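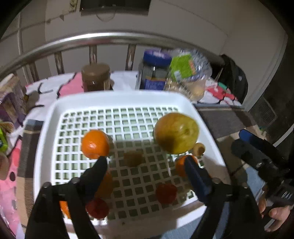
What does it mean to teach a robot by demonstration? It means a person does the job first, by hand or by remote control, and the robot's software learns to copy the motions from the recording.

Search this wiki Go

I've edited this entry since March, so forgive the chatty tone! There are two main ways in. With remote control (teleoperation), you drive the actual arm from a distance, and every move you make is one it can really do. With a hand-held gripper you skip the arm and just carry the fingers around yourself — much quicker, and you can work in any ordinary room.

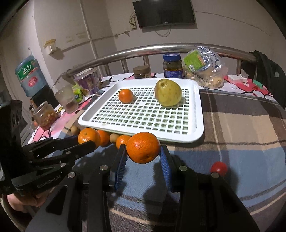 Fruit is a favorite for the hand-held kind, and I love it too, because an orange and a pear ask for quite different grips. Bianka Pálfi's Zanutska set has 1118 demonstrations, 447 of them done with two hands. She threw out seven where the piece was dropped, though some people (me included) like to keep a few of those in — a recovery is worth learning as well.

See also: Gotuvora, Veloso method.

We use cookies to remember your settings. Accept Decline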